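# Electrolytic capacitor

An **electrolytic capacitor** is a little can that stores charge, and it packs in far more of it than a ceramic type the same size. I think of it as a water tank for electricity — it fills up when there's plenty and gives it back when the supply dips.

Most of them are polarized, so one lead is plus and the other is minus. Get them backward and the thing can vent or pop (I've done it, and it's loud!).

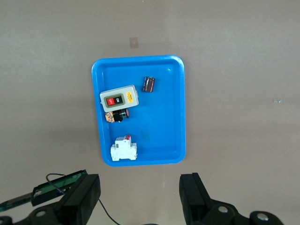
Then there's aging. The liquid inside slowly dries out, faster in the heat, and old radios start to hum. A part rated for 2000 hours at full temperature can go for years in a cool case. My friend Delia Furtună swaps hers on sight; I test mine first.

See also: *Ripple current*, *Power supply*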